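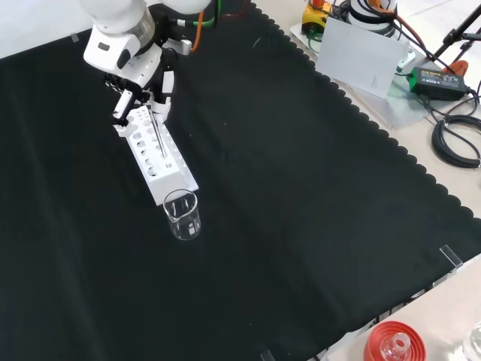 *The arm with a slender rod in its gripper, tip in one of the rack's holes.*

26/10/2025 – Lirnitstead

Prasteo has opened orders for its Bench Starter kit, and I've been bugging them about it since February, so of course I went over to the Lirnitstead office to see it for myself. The short version: it's a subscription for small labs that already own an arm and don't want to write their own routines for the boring glassware jobs. You pay $112 a month, you get a library of 21 ready-made tasks, and somebody at Prasteo picks up the phone when you're stuck. There's a one-time setup fee of $3165 on top, and that one made me wince a little.

I asked to see rack work, partly out of selfishness. I spent a good chunk of my school years putting rods and tubes into holes and I was never very good at it! A thin rod is a fussy thing to hold, and the holes in the rack they use come in different sizes, so the angle matters more than you'd think.

What I like is how little gear the task itself asks for. A rack, a small beaker, a dark cloth under everything – that's pretty much the bench. Prasteo says the dark cloth is their standard recommendation for clear glass and that any plain one will do, though theirs has a pretty scalloped edge that I kind of want for my kitchen table.

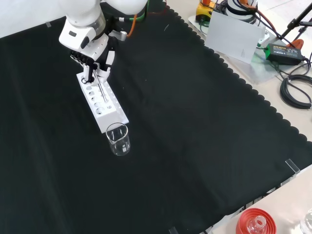

*Rod held upright over the white rack, with the small beaker just in front.*

Now the grumbles. The task library is only sold whole, so if all you need is rack work you're still paying for the other stuff. The manual is a long PDF with no index (why?). And the minimum term is 2 years, which feels like a lot to ask of a teaching lab on a yearly budget. I said so and was told a shorter plan is "being looked at." We'll see.

Gebremichael, the distributor over in Trindilholm, is taking orders for the region and has a loaner program for schools. If you're curious I'd start there – borrow it, try it on your own glassware, and then decide about the setup fee. I've put my name down for a loan and will post again once I've had it on my own bench for a while.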